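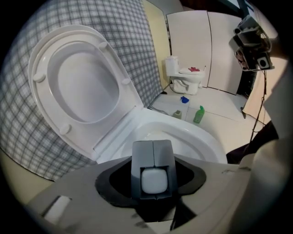 The inspection at Niltosholm began with the seats. Tonantzin Contreras raised the first lid until it rested, then pressed each bumper with her thumb and wrote a single word on the form.

"Firm," she said.

Till Ehlers held the other clipboard. He had been sent from the Burside office to learn the procedure, which ran to 30 pages and had last been revised in May. Section 2 concerned hinges. A hinge was to be tested for lateral play with the lid up, the lid down, and the lid held at the midpoint.

"Who sits on a seat at the midpoint?" he asked.

"It's in the section."

He held it at the midpoint. There was play. She measured it, entered the value, and tightened the nut on the left side a quarter turn. The play was gone. She crossed out the value and initialed the correction.

"My father wrote the section," she said. "He fitted toilets at Flekthorpe. He kept a notebook of every seat he hung, and the last entry is number 688. No date, just the number and the word loose."

Till looked at the form. "Did he go back?"

"He meant to. I went in 2000, after the funeral. They had replaced the whole unit by then — different bowl, different bolts."

She lowered the lid slowly, keeping two fingers under the rim until it met the seat. Then she moved her kneeling pad to the next one and waited for him to turn the page.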